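Filed under: Lecture Notes > Astronomy for Non-Majors > Week 11

Moons, and why I like them better than planets

Okay, so last time we ran out of clock halfway through tidal heating and I promised I'd write it up properly. These notes cover what I said, plus the bit I skipped when the projector died.

Start with Io. It goes around Jupiter in a little under two days, and its orbit isn't quite a circle because Europa and Ganymede keep tugging on it. Io gets closer to Jupiter, then farther away, over and over, and Jupiter's pull on it changes every time. The whole moon flexes! Rock that flexes gets warm (bend a paper clip back and forth and touch it to your lip, you'll see what I mean), and Io flexes enough to melt. That's where the volcanoes come from.

Three people asked me after class why the orbit doesn't just settle into a circle. Left alone, it would. But for every four trips Io makes, Europa makes two and Ganymede makes one, so the tugs keep landing in the same places and the orbit never gets the chance to round itself off. The word for this is resonance, and yes, you need to know it for the December test.

Now Europa. Same idea, gentler squeeze, and a thick shell of ice on top. The magnetic readings from the Galileo spacecraft are best explained by salty water under that ice, and most people in the field are pretty comfortable saying there's an ocean down there. Whether anything lives in it is a different question and I'm not going to pretend I know. Dinesh Rawat is giving the guest lecture on this next week and he has much stronger opinions than I do, so save your alien questions for him.

Then there's Enceladus, my favorite, which is tiny and goes around Saturn. It sprays water out of cracks near its south pole, and Cassini flew right through the spray. 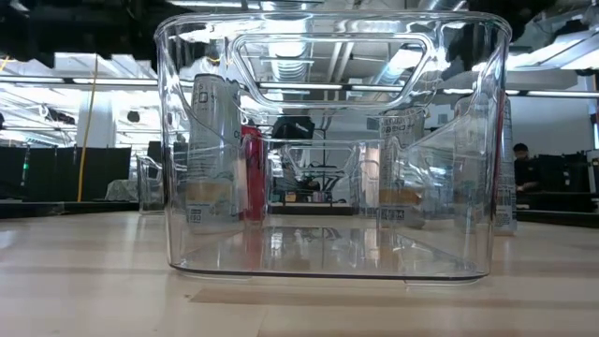

The spray had salt in it, and little grains of silica, and those grains are a big deal. The usual explanation is that they form where hot water meets rock, so we may be looking at hot vents on the sea floor of a moon you could fit inside Arizona. I still get a bit giddy about that.

For the homework, do the orbit problem on page 74 of the reader and skip part (c), which has a typo in it. Show your units. If you want more on Io, the Girnby chapter is good but long (36 pages, and the first few are mostly history). Office hours are the same as always, come by even if you just want to argue about Pluto.

Recent handouts
Week 10: Rings, gaps and shepherd moons
Week 9: How to weigh a planet
Week 8: Notes from the Drususmont observing night
Week 7: Reading a spectrum without panicking
Lab sheet: Using the Derkum star chart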